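Filix Hand-Held Gripper, Build Guide
Section 4: First recording outdoors or beside a window

Revised January 5, 2020

This section applies to the Filix gripper built from the Skandby printed parts and fitted with the Nyitrai wrist camera. Complete Section 3 (finger alignment) before you begin. All steps can be done by one person.

4.1 Before you start

You will need:
The assembled gripper with its battery charged
A memory card with at least 2518 MB free
Close-fitting gloves
One open box or bin
Several light objects of different shape and stiffness

CAUTION: Keep fingertips clear of the jaw linkage while the battery is connected. The return spring closes the jaws without warning if the trigger cable slips off its post.

4.2 Setting up the work area

1. Choose a place with a fixed background. Railings, walls and building fronts are suitable. The tracking software needs edges that do not move.

2. Place the open box within easy reach. Fold the flaps outward so that they do not spring back over the contents.

3. Put the test objects in the box. Use at least one firm shape and one soft shape.

4. Put on the gloves and pull the sleeve down to the wrist. Bare skin and loose cuffs change the exposure from one recording to the next.

5. Switch on the camera and wait for the status light to stop blinking.

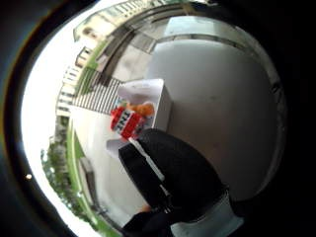
Figure 4-1. Wrist camera view, open white box with "TNT" container. Railing and buildings in background.

NOTE: The dark ring around the view is the edge of the fisheye lens. Do not crop it. Skekano uses the ring to find the lens center during calibration.

4.3 Setting the exposure

1. Open Skekano on the computer and select Camera, then Manual.

2. Set the shutter value to 2000.

3. Point the gripper at the box. Adjust the gain until the inside of the box shows detail. A washed-out sky is acceptable.

4. Save the profile. Profiles made with firmware older than the May release cannot be loaded and must be entered again by hand.

If the preview flickers, reseat the ribbon cable at both ends and repeat from step 1.

4.4 Recording a pick-and-place pass

1. Hold the gripper above the bin with the jaws open. Keep the hand still until the frame counter starts.

2. Lower the gripper toward one object. Move at an even speed. Fast wrist rotation causes loss of tracking.

3. Close the jaws with steady pressure on the trigger. Stop when the finger pads begin to bend.

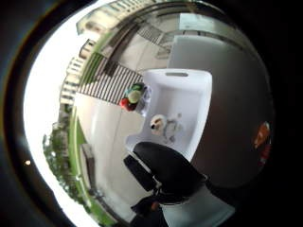

4. Lift the object clear of the rim before moving sideways. Contact with the rim shifts the finger pads and will require a return to Section 3.

5. Set the object down, open the jaws fully, and hold still until the end tone sounds.

6. Repeat for each remaining object.

CAUTION: Do not look at the computer screen while the gripper is moving. The preview lags behind the hand.

4.5 Checking the result

Open the recording in Skekano and run Check Track. Error 828 means that the jaw position was not logged. Disconnect the battery, clean the sensor contacts with a dry cloth, and record the pass again. For any other error, see Section 7.

Disconnect the battery before storing the gripper.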